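Reviews > Cookware > Saucepans

Tikex saucepan with glass lid: four months in
March 2023, by Elsie Pearce

I've had this pan since November, when my old milk pan finally shed enough of its coating that I stopped wanting to eat anything out of it. I'd been putting off buying another one for ages because every shop seemed to want me to buy a set, and I've got no room for a set. I've barely got room for the lids I own already. So when I saw the Tikex sold singly on the Yaman site I ordered it that evening, in the navy with the blue handle, without reading a single review (yes, I know).

First impressions were good. It came well wrapped, it was lighter than I'd braced myself for, and it sat flat on the hob with no rocking at all. My hob is a fairly elderly Oltstead with one ring that does nearly all the work, and cheap pans tend to spin about on it like a plate on a stick. This one stays where I put it.

What do I cook in it? Porridge, mostly! Porridge on most weekday mornings, then rice, custard, peas, the odd tin of soup, and one very ambitious caramel that was my own fault. Porridge is the real test as far as I'm concerned, and it comes out of this pan with a wipe and a bit of hot water. The caramel took an overnight soak, but it did shift, and there's no mark left behind.

Rice has been more of a mixed bag. If I turn the heat right down and leave it alone, lovely. If I'm in a rush and keep it at a proper simmer, the starchy water creeps up and dribbles down the outside, and then I've got a chalky streak to scrub off the dark finish. It does show every drip, this colour. I'd half like to see it in cream, though I suppose then I'd be moaning about tomato stains. 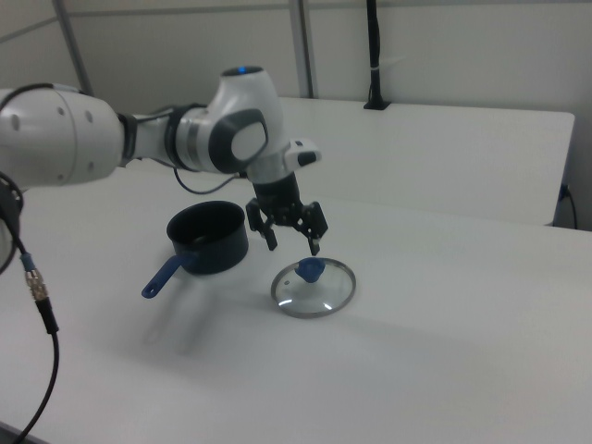 The lid is the bit I've come round to most. I've always had plain metal ones and I'm a terrible lifter – I can't leave rice be, I have to look – so being able to see through the glass has cured me of that, more or less. It has a metal rim all the way round and a blue knob in the middle that goes with the handle, and it lies flat on the worktop when you take it off, which I like because I'm forever putting lids down in a hurry. The knob stays cool enough to hold for quick jobs, but after a long simmer I reach for a tea towel. Mine worked a bit loose in January and needed tightening, and it's been fine since.

The handle's comfy and has a little hole near the end for hanging. I put up a hook for it next to the sieve and it's lived there ever since, although the lid still has to go in the drawer with all the others and slides about whenever I open it.

Two grumbles. There's no pouring lip, so custard goes down the side unless you're brave and tip it fast. And the washing instructions are printed so small that I had to take them over to the window to find out whether it could go in the dishwasher. (It can, but I do mine by hand.)

My sister has the Cloruddale one, which cost a fair bit more and has a lip and measurements up the inside. It's a nicer pan for sauces, I'll give her that, but it weighs a ton when it's full and she says the porridge sticks. I'd still buy the Tikex again, and I've got my eye on the bigger size for pasta if it ever comes down in price.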